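Category: Research / Robot Safety and Reliability
Zou Robotics Laboratory, Trivatville – Technical Papers
Posted in December by the Manipulation Safety Group

4. Failure Analysis: Unreported Contact During Refrigerator Tasks

4.1 Background

The fault described in this section was found during the simulation stage of the Saltau household program. The stage was meant to qualify the arm controller for work inside confined storage, with the refrigerator as the first test case. The controller had already passed the open-counter tests reported in Section 3, and the same motion planner, contact monitor and stop logic were carried over without change. The qualification set consisted of 1,000 simulated episodes. In each one the arm was given a target pose inside the refrigerator and was required to enter, reach the target, hold, and withdraw.

An episode was scored as passed if the end of the arm reached the target pose and the contact monitor logged no event above the stop threshold. Under this rule the controller met its target, and the result was entered in the internal release record. The fault came to light only when a member of the group replayed a passed episode in order to prepare material for a review. During the replay, the forearm housing was seen to overlap the edge of a shelf. The log for that episode contained no contact event of any kind.

4.2 Conditions Under Which the Fault Occurs

The fault is tied to high reaches. To bring the wrist close to the top shelf, the arm must extend upward between the doors with the elbow turned to one side, and the room left around the elbow and forearm is small. Figure 4 shows the arm during reaches of this kind.
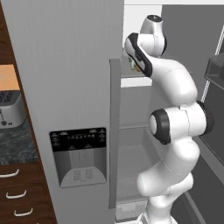
The contact monitor used in the qualification set did not check every link against every surface at each step. To save computing time, it kept a list of link and surface pairs considered able to touch, and it rebuilt that list only when the planner reported a change of task phase. The planner treated entry and reach as a single phase whenever the target was above the middle of the compartment. For those episodes, the list in use throughout the reach was the one built while the arm was still outside the refrigerator. It contained the door faces and the outer frame. It did not contain the shelves.

As a result, the monitor worked correctly for low targets and was blind to the shelves for high ones. The end of the arm was not affected, as it was covered by a separate check that ran at every step. This explains why the fault stayed hidden for so long: the part of the arm that most reviewers watch was protected at all times, while the links behind it were not.

A second weakness made the first one worse. The stop logic read a missing contact report as a report of zero force. A monitor that had nothing to say about a surface was therefore treated in the same way as a monitor that had checked the surface and found it clear. The group considers this the more serious of the 2 defects. The stale list is a programming error of an ordinary kind. The reading of silence as safety is a design error, and it would have hidden other faults as well.

4.3 Reproduction

The fault was reproduced at the Brurnarton site with a separate installation of the simulator. A set of 30 episodes with high targets was run twice, once with the original monitor and once with a slower monitor that checked all pairs at every step. Start poses, door angles and food items were held the same between the two runs. The slower monitor reported shelf contact that the original monitor missed, and in 5 of the episodes the contact was strong enough that the arm should have stopped at once.

In most of the affected episodes the contact took place on the way in, while the elbow was still rising. In the remainder it took place during withdrawal, when the planner retraced its path after the hold. Items on the shelf were not part of either contact list, so the logs cannot show whether any of them would have been struck. This gap was noted at the first review of the findings.

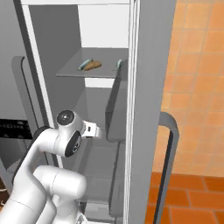

Zou asked why the qualification set had been allowed to count as evidence for the stop function at all, given that no episode in it was built to make the arm stop. A test in which the right outcome is silence, Zou argued, cannot tell a working monitor from a dead one, and the release record should be withdrawn until forced-contact episodes had been added. The group accepted this point. The record was withdrawn the same month.

4.4 Corrective Measures

The pair list is now rebuilt at every planning step. The cost in computing time was accepted. The stop logic now requires a positive report for each link, and a missing report brings the arm to a halt – including during withdrawal, where the earlier version allowed motion to continue. Forced-contact episodes have been added to the qualification set, and loose items on shelves are to be included in the contact check before the next release.

The earlier open-counter results are being run again under the revised monitor. Until that work is complete, the figures in Section 3 should be read as measures of reach accuracy only.

Contact: Manipulation Safety Group, Zou Robotics Laboratory, Trivatville | All rights reserved | Back to top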